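Derent has revised its school and office pack range for the coming year, with a lighter nylon body and a reworked back panel on the daypack. The updated model went to retailers in September, alongside a desktop file organiser sold under the company's Nostero label. The two lines are being offered together to schools that order through a central supplier.

The main change to the daypack is in the shell. The earlier version used a coated polyester that held its shape when empty but added weight and cracked along the fold lines after repeated flat storage. The replacement is an uncoated nylon with a tighter weave. Derent puts the saving at 353 grams across the complete bag, most of it from the shell and the remainder from the removal of an internal stiffener.

Without the stiffener the bag no longer stands unaided when unpacked, and the company now recommends storing it on its side or hanging it by the top loop. Product manager Christos Andreadis said the trade-off was deliberate. "Very few schools have floor space for bags standing in rows. They go on hooks or they go on a bench, and a stiffener does nothing for you in either case."

Padding has been redistributed rather than reduced. The back panel is 10 millimetres thick at the shoulder blades and thins toward the base, where the previous model had an even layer throughout. The front pocket keeps its position and its zipper, although the opening has been lengthened so that an A5 notebook can go in sideways.

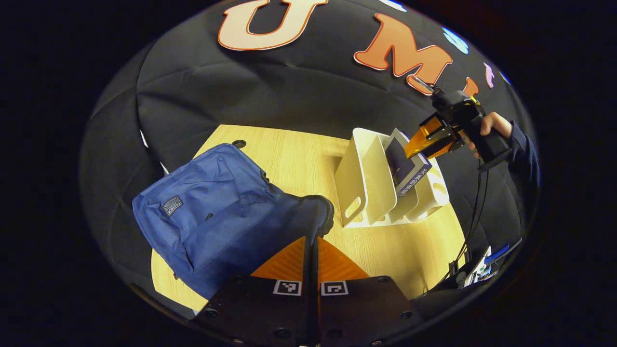 *Photo: Nirkex*

The royal blue colourway continues, with a small dark label patch on the front pocket. Charcoal and bottle green have been added. A red version listed in the previous catalogue has been dropped after dye lots proved inconsistent between the body panels and the straps.

The organiser is the simpler of the two products. It is moulded in white only and is intended to hold books and folders upright on a desk or shelf. Derent has widened the base to limit tipping when a single heavy volume is placed at one end, a fault reported by several buyers of the first run. Rubber feet are supplied in the packet and have to be fitted by the user – the adhesive needs 2 hours to cure before the unit is loaded.

Vlachopoulos, which distributes both lines, said existing stock of the earlier daypack would be sold through at the current price and would not be recalled or exchanged. Replacement straps and zipper pulls from the old model fit the new one. The internal stiffener does not, and will be withdrawn as a spare part once remaining units are gone.

Schools placing combined orders are being asked to specify colour by year group at the time of ordering, as cartons are now packed by single colour. Each carton holds nine bags. Mixed cartons, previously available on request, have been discontinued. Part cartons can still be ordered but attract a handling charge, and they ship separately from organisers.

Care instructions have also changed. The uncoated nylon can be sponged with mild detergent and dried in the shade, but machine washing is not covered by the warranty. Waterproofing spray may be applied to the body panels. It should be kept off the padded section, where it can stiffen the foam facing and leave a visible mark.

Warranty terms are otherwise the same as for the previous range and cover stitching, zippers and strap anchors. Claims go to the place of purchase, or to Vlachopoulos in the case of school orders.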